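How to Measure Stream Flow With a Wading Rod and Current Meter

Written by Rawan Zoubi
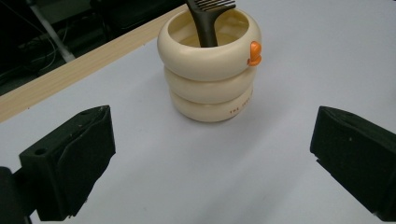
Pick your cross section before you unpack anything. You want a straight run of channel with a fairly even bed, no large rocks just upstream, and no eddies or slack water along the banks. Avoid spots right below a bridge or culvert. If the water is too deep or too fast to stand in comfortably, don't wade it. Come back when the level drops.

What you need

Current meter and display
Top-setting wading rod
Tape or tag line, long enough to cross the channel
2 stakes
Field sheet and pencil
Waders and a life vest

Setting up

Drive a stake into each bank and stretch the tape between them, at a right angle to the flow. Write down the tape reading at each edge of the water. Note the staff gauge reading and the time if there is a gauge at the site.

Check the meter in a bucket of still water. It should read zero or very close to it. On the Windoditz creek site we use a Pandberg meter, and its zero check is under the second menu. Other makes put it somewhere else, so look in the manual.

Taking the readings

Divide the width into 20 to 25 sections. Make them narrower where the water is deep or fast. No single section should carry more than 10 percent of the total flow, and 5 percent is better.

At each point, stand downstream of the tape and off to one side so your legs don't disturb the water at the sensor. Hold the rod straight up and read the depth. Where it is less than 2.5 feet, set the sensor at six-tenths of the depth, measured down from the surface. Where it is deeper, take 2 readings, one at two-tenths and one at eight-tenths, and average them. Let each reading run for at least 40 seconds.

Working out the flow

For each point, multiply velocity by depth by section width. The width runs from halfway to the previous point to halfway to the next one. Add up the results to get total discharge in cubic feet per second.

Read the staff gauge again before you pull the stakes. If the level changed during the measurement, write both readings on the sheet.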